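Elo Portable Pulpit

Stock no. 510
Ships flat in one carton, 19 pounds
In stock

If your congregation meets in a school gym, a living room, a park or a borrowed hall, you already know the Sunday morning routine. Everything goes into somebody's van, everything comes out again, and the pulpit is always the last thing anyone wants to carry. We love this one! The Elo folds flat, goes up in a couple of minutes, and feels solid when you lean on it (and preachers do lean).

It started with Arlo Crenshaw, who was planting a church in a rented dance studio and hauling a solid oak lectern up a flight of stairs every week. He asked our shop for something lighter that would still look right at a wedding or a funeral. The first try wobbled. The second was too short for him and far too tall for his wife, who teaches the children's lesson. By the third we had the sliding post, and that is the one we still make.

The top is birch with a clear satin finish, wide enough for a large-print Bible and a page of notes side by side. A raised lip along the bottom keeps papers from sliding into the front row. Underneath there's a small shelf for a water glass, tissues, or the microphone pack you forgot to switch off last week.
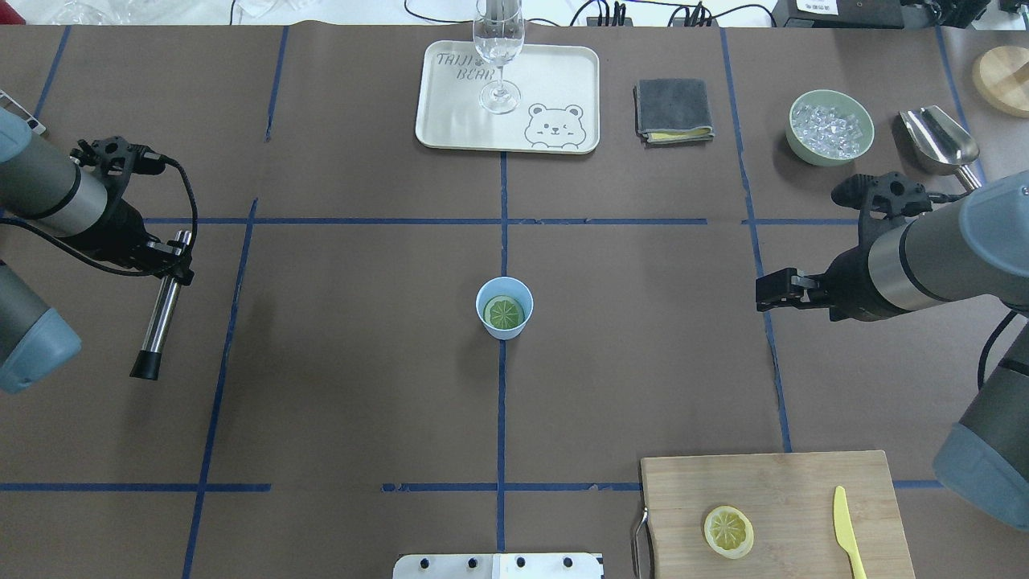
Height adjusts with a single knob, and you can set it one-handed while holding your Bible in the other. The feet are rubber and won't mark a gym floor. On grass, swap them for the wider pads that come in the bag. We've had ours out at sunrise services and river baptisms, and on a lumpy field it stands better than you'd expect.

The front panel is plain, and we like it that way, but it takes a cloth beautifully. Two hidden pegs hold any of our Swati banners, so you can change colors for Lent, Easter and Pentecost without pins or tape. If you sew your own (please do, and send us a picture!), the pattern sheet is in the box.

What's in the carton
Pulpit top with shelf
Base and sliding post
Front panel
Four rubber feet and four grass pads
Canvas carry bag with shoulder strap
Banner pattern sheet

Height range: 36 to 46 inches
Finish: natural or dark walnut stain

From a customer
"Our fellowship has two preachers, and I am a good deal taller than the other one. We used to stack hymnals. Now we turn the knob during the second song and carry on. The walnut stain matches our communion table so well that visitors think they were bought together." Estrella Zavala

Care
Dust with a soft dry cloth. Wipe up candle wax once it has hardened, using a plastic scraper. Snug the knob by hand only, no pliers.

Goes well with
Swati seasonal banners
Gavik folding communion table
Clip-on reading light

Questions about stain samples or orders for more than one site? Ask for Nikola in the shop.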